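Worlow group says robot learns table chores faster when it picks its own practice
Posted 08/10/2018

If you have ever tried to teach a child to put away the silverware, you will have some sympathy for Deepika Fernandes, who has spent the better part of a year trying to get a pair of robot arms to do it at the Rutherford building in Worlow. Her group released its first results this week, and they are good enough that people down the hall have started stopping by to ask how it was done.

The method is called Flaker, and the idea behind it is a pleasantly simple one. Most arms of this kind learn by copying a person, who guides them through the same job again and again until the computer has seen plenty of it. Flaker starts out that way too, but after the first batch it looks over what it has learned, works out which moments it is least sure of – how to close on a fork lying under a spoon, say – and asks its teacher for those and very little else.
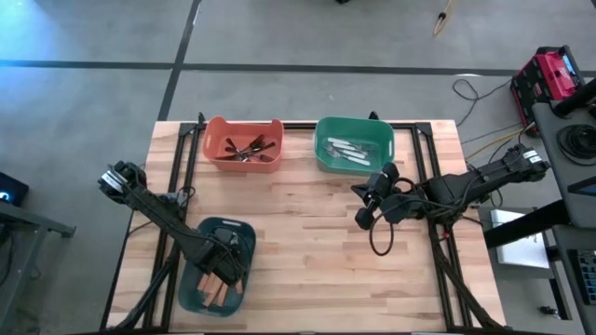
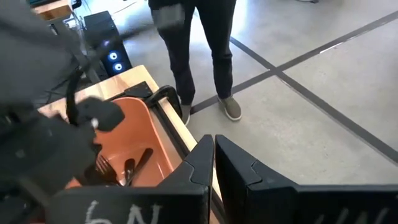 Fernandes and her colleague Ataahua Merrick had been collecting 2,000 guided runs for each chore before they tried the new approach. With Flaker they got the same success rate from 496, and Merrick, who did a good share of the guiding herself, says her shoulders noticed the difference before the charts did.

"We were showing it the easy parts over and over, and it already knew the easy parts," Fernandes said. "I'd have liked to figure that out sooner, but I'm awfully glad we did."

The tests covered 13 small chores, most of them to do with sorting and moving household things from one bin to another. Thin, flat pieces remain the hardest by a good margin, especially when they are lying on top of each other, and the group is careful to say that a tidy bench in Worlow is a long way from anybody's kitchen drawer. Two of the chores showed no gain at all, and Merrick is still going through the recordings to learn why.

The write-up runs to 35 pages with all its tables, and the group plans to share the recorded runs as well, once they have been labeled. A second team, over in Larnaddale, has agreed to try Flaker on its own arms and hopes to have something to report by December. Fernandes is looking forward to it, and says she would be happy to hear from other labs that want to give it a go.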